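Addale Pets Forum > Cats > Behaviour and Settling In

Thread: Rescue cat has moved into the airing cupboard and is not taking visitors

tinofpilchards
We brought Skola home from the shelter in March. She's 6, a tortie, and came described as "shy at first, then a lap cat". I am still waiting for the then. She lives behind the hot water tank and comes out at 3 in the morning to eat, use the tray and shout at the landing. Vet has checked her over and she's fine. She has a perfectly good bed. Do I shut the cupboard and make her join the household, or carry on sliding plates in like a prison warder?

mrs_mogg
Leave her be. Ours did two months under a bath panel. Put her food down at the same time each day, sit on the floor nearby and read something dull out loud. Council tax letter, washing machine manual, anything.

gatepost17
Going to disagree. If she's got the whole house she'll pick the worst corner of it. One small room, door shut, tray at one end and food at the other, a box on its side for hiding in. You then visit her. Airing cupboards are warm and dark, and I wouldn't come out of one either.

mrs_mogg
She's been in there for weeks, gatepost. Moving her now means dragging her out by the armpits and starting again from minus ten.

gatepost17
Nobody said armpits. You wait until she's out eating and close the cupboard door.

tinofpilchards
At 3 in the morning. Lovely.

I did try sitting outside the cupboard last night with my tea and reading aloud. Got through 17 pages of a book on canals. One ear appeared at the lock gates chapter.

biscuit_tax
An ear is good! An ear is practically a hug from a tortie. What are you feeding her? Mine wouldn't look at me until I found the Mimach salmon sticks, and then I couldn't go to the loo alone. I've also got one of those Kwok plug-in diffusers, which did nothing whatever for the cat but I felt quite calm.

I'll write up the treat trail properly. 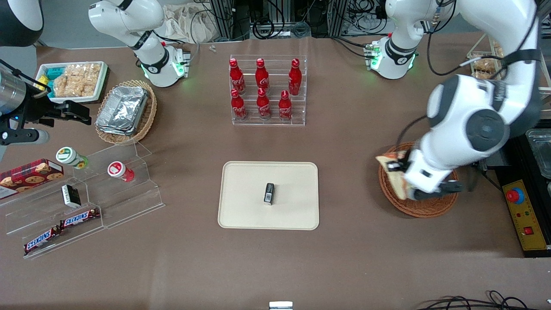
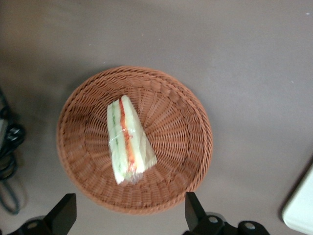

Right, treat trail. Break a stick into tiny bits, put the first one just inside the cupboard and the next one just outside, and stop there for the first few days. Don't look at her. Don't say well done. If she takes the outside one while you're sitting there, move it a hand's width closer to you next time. Mine took ages and then did the last stretch in one evening, straight over my knees to get at the packet.

gatepost17
So you bribed her.

biscuit_tax
Yes. Have you met a cat?

old_tabbyhand
I'm with mrs_mogg on leaving her where she is, but with gatepost on the tray. Don't have it a whole staircase away from a nervous cat. And check she can't get down behind the tank. Ours did, and the plumber's bill had 900 on it before he'd taken his coat off.

tinofpilchards
Have now blocked the gap with a rolled towel. She has moved the towel and is sleeping on it. Tray is on the landing, bed has gone in the cupboard, salmon sticks bought. Cat next door has heard about the salmon sticks and is sitting on our step.

mrs_mogg
Keep on with the canals as well.

tinofpilchards
We start on aqueducts tonight.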